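Tumora Housing Services | Resident Guides | Walls and Surfaces
Home > Guides > Preparing a Wall for Patterned Paper

Preparing and Papering a Wall with a Repeating Pattern

Last reviewed 20 February 2020

This guide is intended for residents of Tumora properties who have received written permission to paper a wall in their home. It covers paper with a printed repeat. Residents of the Arroyo building should also read the separate notice on damp exterior walls before buying materials.

Before You Begin

Submit the decorating request form to the property office and wait for a reply. Forms received in January are usually answered within 23 days; at other times of year the reply is quicker. Keep the approval letter until the work has been inspected.

You will need a plumb line or long level, a pencil, a pasting brush, a smoothing brush, a sharp trimming knife, a straightedge, a bucket, a sponge and a stepladder in good condition. Buy all rolls at the same time and check that the batch number on each label is the same.

Preparing the Wall

Remove loose paint and old paper. Fill cracks, let the filler harden fully and sand it level. Wash the wall with warm water and a mild detergent, then leave it overnight. New plaster must be sealed with a thin coat of diluted paste or a primer made for the purpose.

Planning the Repeat

The label states the repeat in inches. Add one full repeat to the height of the wall for each strip, plus two inches at the top and two at the bottom for trimming. Large, widely spaced motifs waste more paper than small ones. Where the same paper is to continue onto side walls, plan the corners first and place the least noticeable join there.

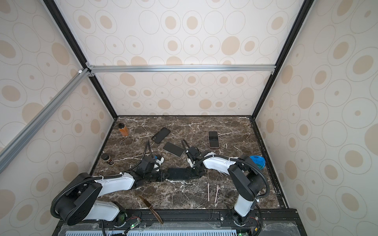

Circle-print pattern in beige and tan on an off-white ground, continued across three walls.

Hanging the Paper

Mark a vertical line one roll width, less half an inch, from the starting corner. Paste the first strip, fold it loosely and let it rest for the time given on the label. Hang it against the line and smooth from the center outward. Match the second strip at eye level before pressing the edge into place. Do not wrap a full-width strip around an inside corner. Cut it so that half an inch turns onto the next wall, and mark a new vertical line before continuing.

Wipe paste from the surface immediately with a damp sponge. Trim the top and bottom once the strip is firmly in position.

Inspection

Contact Funmilayo Adeleke at the property office, extension 119, to arrange an inspection. Residents at Clundport should contact Belmiro Matos, extension 95.

Related guides: Filling Small Cracks | Removing Old Paper | Painting Trim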